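Home Columns Letters Archive About

13 Oct 2018
By Yamila Medina

The price of a perfect skin

In my first year in this country I worked in the back room of a grocery store in Sirgate, and my job was to throw fruit away. It was not rotten fruit. I want to say this at the beginning, because when I tell the story people imagine flies and bad smell. The fruit I threw away was good. I ate it on my breaks, and I took it home in my coat when the manager was kind, and I was never sick one day.

The rule was simple. If a customer would choose the one next to it, it goes out. I was told this sentence on the first morning and I still remember it in the voice of the woman who said it. She was not a bad person. She had learned the rule from somebody else, and she was tired, and the truck came at 5 in the morning.

I grew up in a house where the fruit came from a tree or from a neighbor. My grandmother bought by smell. She would pick up a piece, hold it under her nose with her eyes closed, and press very softly close to the stem. She looked at it last, and only to see if something had made a hole. A spot on the skin was for her like a spot on her own hand. When I think about the back room in Sirgate, I think first of how ashamed I was that she could know about it.

I have now lived here many years, and I write this column from Handport, where we have a Saturday market and three supermarkets. I shop in all of them. So I do not write as a person who is better than others. I also put out my hand for the smooth one. It is very hard not to do it. The hand goes before the head has decided anything, and I think the stores know this about us better than we know it about ourselves.

But I would like to ask what we pay for this habit, and who pays.

The grower pays first. In May I visited a family that grows fruit near Lashari and sells to a packing company called Detora. The father showed me the paper that comes back after each delivery. On it there are two columns, one for accepted and one for graded down. From a delivery of 740 boxes, 152 were graded down. For those boxes he receives so little that it does not cover the picking. I asked him what was wrong with them, and he gave me one to eat. Then he gave me another. I could not find what was wrong. He said it was the marks from the wind, when a branch rubs the fruit while it is young.

He cannot stop the wind. He can plant other varieties, with a thicker skin, and this is what he is doing now, row after row. The new ones travel well and look nice. His wife does not eat them. She keeps four old trees behind the house for the family.

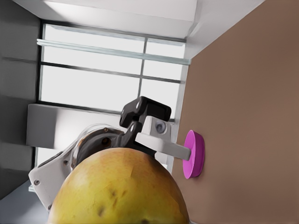
My subject is taste, and I believe we have started to taste with our eyes. Children learn it very early. I have seen a small boy at the market push away a slice of peach because he had seen the brown place on the other side, which his mother had already cut off. He did not try it. Take a big yellow fruit, golden, a little green here and a little orange there, with a group of small dark spots low on one side and one thin pale line across the top. In the back room I would have thrown this one in the bin without stopping to smell it. My grandmother would have held it to her nose, and the spots would have told her much less than the smell. I do not say that every fruit with marks is sweet. Some are, and some are not, exactly like the ones without marks. The skin is just not the place to look for the answer.

There is an argument against me and I should give it fairly. A reader wrote to me after an earlier column that people have little money and little time, and that when they pay the full price they have a right to the full beauty. I understand this. When I was counting coins I also did not want to feel that the worst piece was for me. Food with marks on it can feel like an insult if it is always offered to the same people. I have seen the "second quality" basket put on the floor near the door, with a sign written in a hurry, and I have seen how people look around before they bend down to it. If this is how we sell imperfect fruit, I would prefer not to sell it in this way at all.

So my proposal is small, and it costs almost nothing. Mix them. Do not make a separate basket, do not give it a funny name, do not put a drawing of a smiling ugly carrot. Put the marked fruit in the same pile with the same price and let people smell it. At the Handport market one seller already does this. She also cuts one piece open every hour and leaves it on a plate with a knife. I stood near her table for most of a morning — she was patient with me — and people tasted, and then they took from the pile without turning each piece five times. I do not know if it would be the same in a supermarket, where there is no one to cut and talk. Maybe it would be slower there. I would like one of our three to try it for a summer.

The stores will answer that the customer decides, and that they only follow. I do not accept this completely. The customer decides between the things that are on the shelf. A person who is 20 years old today and has always shopped in a supermarket has maybe never seen an apple with a mark from a branch. How can she choose it? What she knows is the apple that passed 100 percent of the tests, and none of the tests was eating it.

I also think we should speak about words. "Graded down" is a hard thing to write on the paper of a man who has worked all year. In my first language we say of such fruit that it has "been touched," and we say the same of a person who has had some troubles. Nobody would throw this person out.

My own habit now is this. When I buy fruit, I close my eyes for a moment and smell before I choose. Sometimes people look at me. Last month an older man asked me if I was feeling well, and I explained it to him, and he tried it with a melon. He said it smelled like nothing, so he put it back and took the one behind it, with the yellow patch where it had been lying on the ground.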